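One yellow-green thing and a washer the size of a small car

I've been doing laundry away from home for six months now and I still get a tiny thrill out of a big front loader. At our old place in Skestness we had a top loader that walked across the floor (up to 52 minutes a load, and you had to lean on it for the spin!). So give me a round door and a deep drum and I'm happy.

Today's load was mostly darks, plus one thing in the loudest yellow-green you've ever seen. My friend Halyna Chornovol calls that color "tennis ball" and she's right. It's also the color that hides best in a drum, don't ask me how — I have left socks, a pillowcase and one very good Estrella T-shirt behind in machines over the years because I took a quick look and walked off.

So now I stick my whole head in, every time.

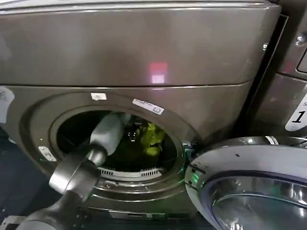
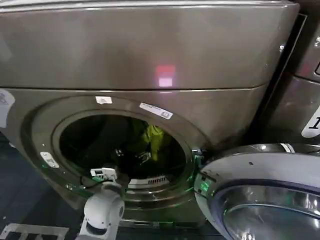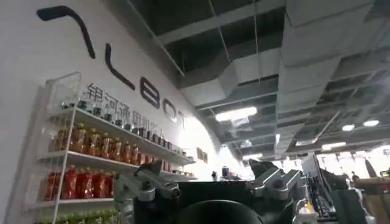

What I do before I shut the door

First, I run a hand all the way around the rubber gasket. I've found coins in there, hair ties, and once a Dosard loyalty card that came out cleaner than it went in. Then I give the drum a spin by hand and listen for anything rattling.

Bright things get their own wash the first time or two. I learned that with a pair of Welley gym shorts that turned 6 white towels a sort of sad lime, and my sister still has one of them in her bathroom.

And I leave the door open for a while afterward so the gasket can dry out. Mine smelled like a pond all through November before I started doing that.

Next up is the ironing pile, so don't expect a post for a bit.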